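Flasance look for first away win of the season at Ladlow

Flasance travel to Ladlow on Thursday, 9th November, still without a victory away from home in the regional basketball league. The team have four wins and five defeats, and all the wins came in their own hall. Ladlow are third in the table with seven wins from nine games.

The visitors lost 81-78 at Tzavaras last week after leading by 11 points at half-time. They scored only 27 points in the second half and missed six free throws in the last quarter. It was the second time this season that they lost a game in which they had a lead of more than ten.

Coach Indrek Pärn said after the game that his players became tired and stopped moving the ball. "We played the last five minutes like five separate people," he said. "In training this week we worked only on that. I don't want to speak about the referees."

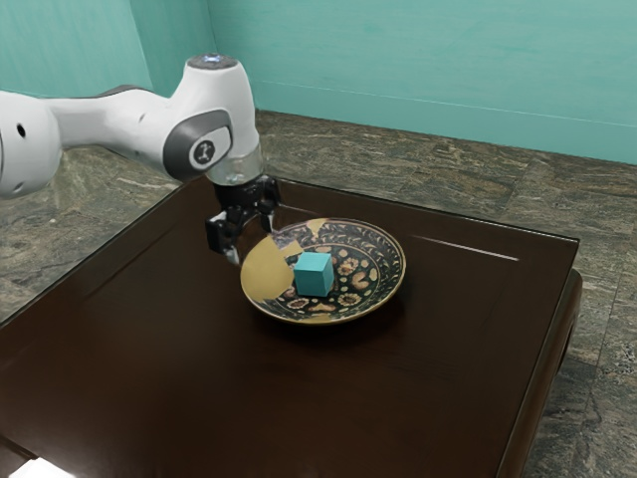

Pärn has one problem less than before. His first-choice point guard is back in training after a calf injury and should play at least part of the game. The reserve centre is still out and will not return before March.

Ladlow have lost just once at home, against Pleltton in the second round, when 1,497 people came to watch. Their average crowd this season is 1,151, and the club expect a bigger one for this game, with 542 seats already sold in the east stand alone. The hall has place for almost 4,000.

The home side are strong under the basket and take more rebounds than any other team in the league except Pleltton. They are weaker from distance. In their last game they made four of 22 three-point shots but still won by nine.

The two teams met twice last season and each won at home. Flasance lost the game at Ladlow by 16 points, and Pärn said that he has shown the recording of it to his players again.

The game begins at 19.30 and the doors open one hour before. Tickets can be bought at the hall until the end of the first quarter. Flasance supporters should use the entrance on the car park side. The winner of the other game in this round, Pleltton against Tzavaras, will be top of the table until at least the weekend.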